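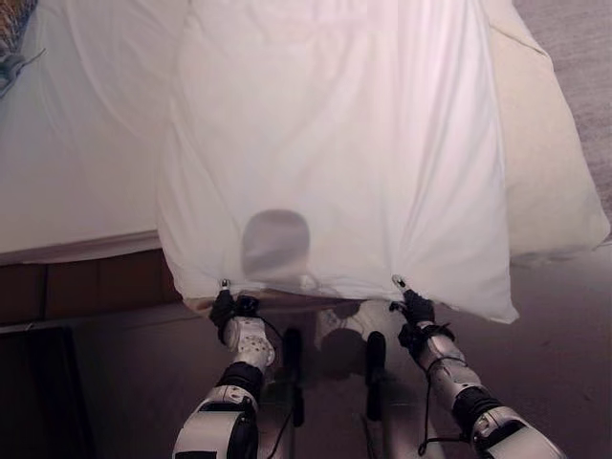

White pillowcase held up by its two lower corners, creases still in it.

Folding pillowcases so they stack flat
Posted 07/09/2021 by Undeck in Laundry and Linens

Undeck wrote:
I do the linens for a small guesthouse and I can't get a neat stack of pillowcases. Sheets I have made my peace with. Pillowcases should be easy and mine come out with one fat end and one thin end, so the pile leans and slides off the shelf.

What I do now: take it by the two corners at the hem, hold it up in front of me, give it a shake, then fold it in half the long way and in thirds after that. The picture is the stage I mean. You can see the wrinkles running in from the corners where it is being held. If I fold from there, those wrinkles go into the stack and stay in it.

Plain white cotton, fairly thin. No iron at the guesthouse and I would like to keep it that way. Shelf is 10 inches deep.

Grundum wrote:
Your fat end is the hem. On most pillowcases the open end is doubled over a few inches, so when you fold in thirds from the closed end, all that extra cloth lands in one place. Alternate them on the shelf. One with the hem fold to the left, next one to the right. The pile comes out level.

Also, hold it by the seamed corners at the closed end and let the opening hang down. The air gets in and the two layers come apart by themselves. If you hold it by the opening you have to keep hold of both layers at each corner or one slips.

Ezzat wrote:
I do the opposite of Grundum. I hold the open end, both layers pinched together, and snap it once, hard. The weight is then at the closed end and it pulls the sides straight. I worked in a hotel laundry for 3 years and we all held the hem. We did up to 200 pillowcases on a shift and there was no time to turn them around looking for the other end.

The wrinkles from the corners are from pulling sideways. Pull less. Let it hang from your hands and it will mostly drop out by itself. If you stretch the edge tight between your hands you get lines going toward the middle every time.

Grundum wrote:
A hotel laundry has a flatwork ironer, so it hardly matters what shape it is in when you pick it up. The roller takes care of it. Undeck has no iron.

Ezzat wrote:
The king size ones didn't go through the roller where I was. The machine was old and chewed the hems. Those were folded by hand straight from the dryer and they stacked fine.

Clamow wrote:
I don't hold mine up at all. Lay it on a table, or on the bed if you have no table, and smooth it with your forearm from the closed end toward the opening. That way the air goes out of the open end and doesn't leave a bubble. Then:

Fold in half the long way, seam to seam.
Smooth again.
Bring the hem end in to a third.
Bring the closed end over it.

The hem ends up on the inside and you have a clean fold facing out. It takes longer than doing it in the air but I have bad shoulders and lifting my arms for a whole basket is no fun. Body pillow covers are out of the question any other way.

Undeck wrote:
Thanks all. Clamow, when you say in to a third, do you measure? Mine never come out the same size, and I think half the leaning is from that.

Clamow wrote:
I used to guess. Now I have a piece of stiff cardboard cut to the width I want and fold around it, then slide it out. Cut yours a little under the shelf depth so the folds don't stick out over the front edge.

Grundum wrote:
Cardboard is a good idea. I would still do the first shake in the air. Laying a twisted pillowcase on a table and smoothing it only presses the twist in.

Clamow wrote:
Mine don't come out twisted. Do you dry them with the sheets?

Grundum wrote:
Yes, everything together.

Ezzat wrote:
That will do it. Pillowcases get rolled up inside the fitted sheet and come out like rope. Dry them on their own, or with towels if you don't mind lint. And take them out while they are still a tiny bit damp. Fold them then and leave the stack on a counter for an hour with something flat on top before it goes in the closet.

Undeck wrote:
I would worry about putting them away damp. The linen closet is on an outside wall and it smelled musty all last winter.

Ezzat wrote:
Then don't leave them damp. Give them the hour and check the middle one. If it feels cool, open the stack up. In September I can get away with it, in January I run the dryer a bit longer.

Grundum wrote:
I'm with Undeck on this one - fully dry or not at all. I lost a set of good cases to mildew spots and they never came clean.

Undeck wrote:
Reporting back. I dried the pillowcases separately, held them by the closed end for the shake as Grundum said, then went to the table and used a piece of cardboard. Stack is level if I alternate the hems. Without alternating it still leans, only less. I tried Ezzat's snap from the hem too and it works on the newer ones. The old ones have gone soft and one layer keeps sliding out of my fingers.

Still some creasing near the corners, but once the pillow is in, it doesn't show much.

Clamow wrote:
Good. Put the clean ones at the bottom of the pile and take from the top, or the same few get used every week and wear out first.

Ezzat wrote:
You mean take from the bottom and put clean ones on top, or clean ones at the bottom and take from the top. Either one is fine. Lifting the pile is easier on the fold than pulling one out from under it.

Clamow wrote:
The second, same as I wrote.

Recent threads in Laundry and Linens
Fitted sheets: fold or roll?
Gray tinge on white towels
How many sets per bed do you keep?
Clothespin marks on pillowcases
Musty smell in linen closet
Best shelf depth for bath sheets

Members who reach 1,000 posts can edit their own thread titles.

Contact us | Forum rules | Back to top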